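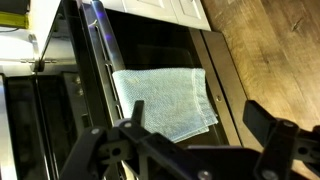 *Wrist view: towel folded over the open door, left fingertip just below the cloth.*

## Towel tips for kitchen arm software

These are the settings and habits that have held up for us when programming an arm to handle dish towels. They assume a two-finger gripper, a wrist camera and a second camera that sees the room. Our planner is Oveck, but most of this carries over.

**Mask the door glass before you look for cloth.** Black glass gives poor depth readings, and the holes in the point cloud get filled with nonsense. Segment the towel in color first, then keep only the depth points inside that mask. Shrink the mask by 3 pixels so the hem doesn't pick up stray points from behind.

**Don't tune color to one towel.** The same blue reads pale in one camera and much deeper in another. Marisol Dunleavy spent most of August chasing a detection fault that came down to a fixed color range. Sample towels under the lights you have, from both cameras, and store the ranges separately.

**Treat an open door as its own obstacle.** If your kitchen model only has the door closed, the planner will happily route the elbow through it. Keep two collision models, open and closed, and make the task script pick one before any motion is planned. If the door state is unknown, stop and ask.

**Find a corner, then check it.** A fold can look just like a corner. Fit a line to each hem and accept the corner only where the two lines meet near the edge of the mask. We take 4 wrist views from slightly different angles and throw out any corner that shows up in just one.

**Close slowly on fabric.** Use the lowest force that holds. Gripper width tells you very little with thin cloth, so check the wrist camera after closing.
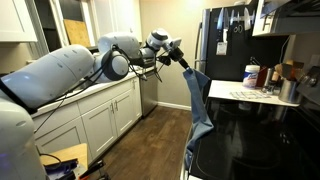 *Towel held by its top corner beside the stovetop.*

**Lift straight up first.** Plan the lift as a short vertical move, then plan the carry. Combined moves drag the hem across whatever is nearby.

**Give the hanging cloth a shape.** The planner needs to know the towel is there. Attach a thin box below the gripper, as long as the towel's diagonal, and let it touch the counter and stovetop but nothing else. Gwendolyn Mercado's version of the script is in the Mokemau folder under `hang_box`.

**Allow for the cables.** Add padding along the outside of the elbow in the arm model. Limit wrist rotation too, or the planner will sometimes choose a full turn to save a few degrees elsewhere.

**Lock the stove out in software.** No cloth task should start unless the burners report off. Put the check in the task script and again in the motion server. A check that lives only in the user interface gets skipped the first time someone runs a job from the command line.

**Save the seed.** When a plan looks odd, log the random seed with the start pose and the mask. Ours defaults to 123, so change it between test runs or you'll keep testing the same path.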